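The Tindholm Ferry

Lotte Wuyts had sold tickets for the Tindholm ferry for 18 years, and in July the company told her the winter boat would stop.
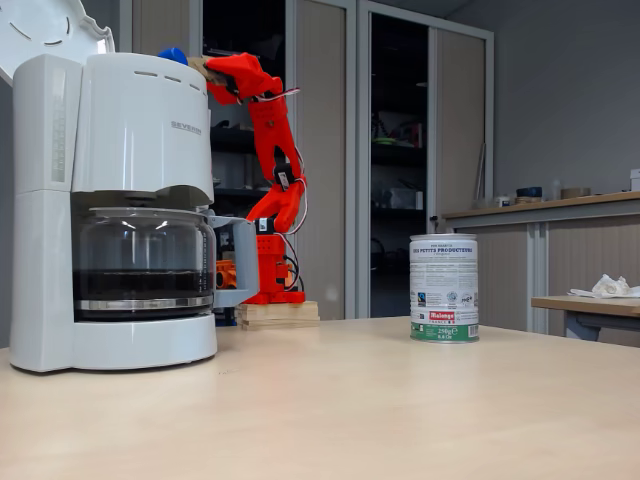 The letter came in the morning bag with the fuel bill and a calendar from the paint supplier. She read it standing up, then put it under the stapler and sold two returns to a couple with bicycles. When they had gone down the ramp she went into the back room. The coffee maker was on the table with its lid up and coffee in the glass pot, and she poured a cup and read the letter again. It was signed by a man in Trisville she had never met. It said that passenger numbers between October and April no longer supported the service. It thanked the staff of the Cestthorpe office, meaning her.

Alfie Clegg came in at ten with his cap in his hand. He had been skipper since before she started.

"You got one too," he said.

"Same one, I think."

He took his out of his jacket and they compared them. His had an extra paragraph about his pension. He folded it up small and put it back.

"Eighty people out there in winter," Lotte said. "How are they supposed to get their groceries?"

"Seventy. The Poduval boys moved to the mainland, and the school family went in the spring, and then old Mrs. Poduval's sister and her lot."

"Seventy, then."

He sat down. Through the window they could see the boat tied up at the bottom of the ramp and a gull walking along the rail. The tide was nearly full. She asked whether he would sign on for the summers and he said he didn't know. His knees were bad, and a man who only worked summers had to find something to do with himself the rest of the time. His brother had a garage. He didn't want to work in his brother's garage.

"What about you?" he said.

"I only got the letter an hour ago."

The eleven o'clock was half full. Lotte closed the window after the last ticket and, for the first time in a long while, locked the office and walked down the ramp herself. Alfie looked at her and didn't say anything. She stood at the stern, where the engine was loud and people left you alone.

She had been to Tindholm maybe a dozen times. It had a store, a chapel and a road that went from the landing to the lighthouse and stopped. Mrs. Poduval ran the store. She was on a stool behind the counter, doing her accounts in pencil, and she had already heard.

"My nephew has a boat," she said. "It isn't much of a boat, but it runs."

"He'd need a license to carry people."

"Then he'll need somebody who knows about licenses."

Lotte bought a bag of apples and a newspaper from the day before. She said she would have to think about it. Mrs. Poduval said of course, and wrote something in the margin of her accounts, and asked what the insurance was likely to cost. Lotte knew the answer to that. She also knew which form it went on, and who in the harbor office would lose it if you didn't call him twice. She told Mrs. Poduval all of this while the apples sat on the counter.

They were still talking when the horn went. She had to run for it, with the newspaper under her arm, and Alfie held the gate.

"Well?" he said.

"How are your knees on a small boat?"

He pulled the gate shut and checked the latch. "How small?" he said.

She told him she hadn't seen it yet. He went up to the wheelhouse, and she sat down on the bench by the life jackets and ate an apple on the way back to Cestthorpe.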